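By four in the afternoon the black cloth had been folded 200 times, or had been asked to be, and Ruth Ackroyd had begun to feel sorry for it. She kept the tally in pencil, in the back of the notebook from Willems, and gave each attempt a little tick or a little cross. She had never got used to typing them up as she went along, though she had promised to every winter, and here was another December.

The question was a simple one, or it had seemed so back in the spring. Did a pair of arms fold better if they were allowed to stop? The old method ran straight through from first grip to last, and the new one, which everybody called Ralow after the village where Ruth had thought of it (on a very wet walking holiday, with one boot leaking), made them wait a moment after each touch and look at the cloth again before choosing what to do next. 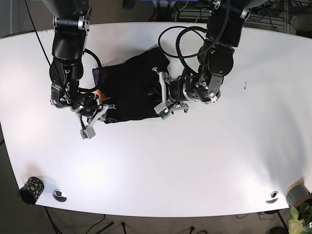 Mirjam Bosman thought the waiting was all very well, but how could Ruth be sure it was the looking that helped, and that the cloth hadn't simply had time to settle by itself? She would want to see the arms wait with their eyes shut, so to speak, before she believed a word of it.

Ruth put down her pencil. It was a good question, and a thoroughly annoying one, and she wished it had come before lunch. "Blind pauses," she said. "Same length, no second look."

"Thirty of them," said Mirjam kindly. "I'll make the tea."

So they did 30, with the lamps on and the car park going dark outside, and the biscuits from the Stekemura visit shared out on a saucer between them. Ruth found she was holding her breath through every pause, like someone waiting for a child to remember the next line of a poem.

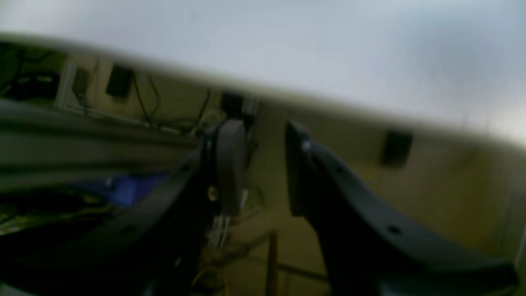 Eight ticks, when it was done, and all the rest crosses. She added them up again from the bottom, as her father used to do with the shop accounts, and got 8 again. With the second look, the last 30 had given her more than twice that.

"Well," said Mirjam, reading over her shoulder, "it's the looking, then." She sounded pleased, and Ruth, who had been ready to be cross with her until bedtime, passed her the last biscuit and turned to a clean page.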